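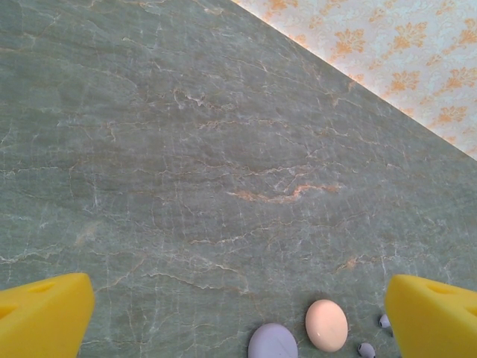 Green marble with orange veins, next to the floral pattern.

News from the stone table

Dear readers, many of you wrote to us in November to ask how one should look after a green marble top in daily use. We have had such a top in our Kimaro showroom since the spring, and I promised to share what we learned. I am not a stone cutter. I only clean it every day, so please take my advice as the advice of a person with a cloth.

First, the color. On a small sample, the green looks calm and almost gray. On a large surface you see much more of the veins. Most of ours are thin and white or cream, and they make a net like old glaze on a cup. Then there are the warm ones, tan and rust, and one wavy orange vein which every visitor notices. If you order marble, please ask to see the full slab and not only the sample. My colleague Ekow Essien chose ours from 11 slabs and he needed a whole morning.

Second, the pattern beside it. We were afraid that a floral pattern would be too much together with such a busy stone. The one we took has a very pale ground, orange flowers and fine gray-blue scrolls between them. The orange repeats the orange of the veins, and for this reason the two are good neighbors. Adjoa Adjei, who makes the color plans for our Zurden customers, recommends to bring the paper to the stone in daylight and to look at both for some minutes before you decide. Under the lamp in a shop, an orange can become brown.

Third, the cleaning. I use warm water, a soft cloth and a very small drop of mild soap. After this I wipe with clean water and dry immediately. Do not use vinegar or lemon, also not mixed with water. They attack the polish and leave dull spots, and a dull spot can be repaired only by a professional. For small things that stand on the stone every day, felt pads are enough. Lift them when you want to move them, do not push.

A few readers asked if veins are cracks. Normally they are not. Close your eyes and pass a fingernail slowly over the line. If the nail stops, call the person who installed the top.

The next care evening is on December 9, 2022, at Kimaro. We have 32 seats and the entrance is free. Please bring a photo of your own stone if you have a question about a stain. Tea will be served, and the cups will stand on coasters.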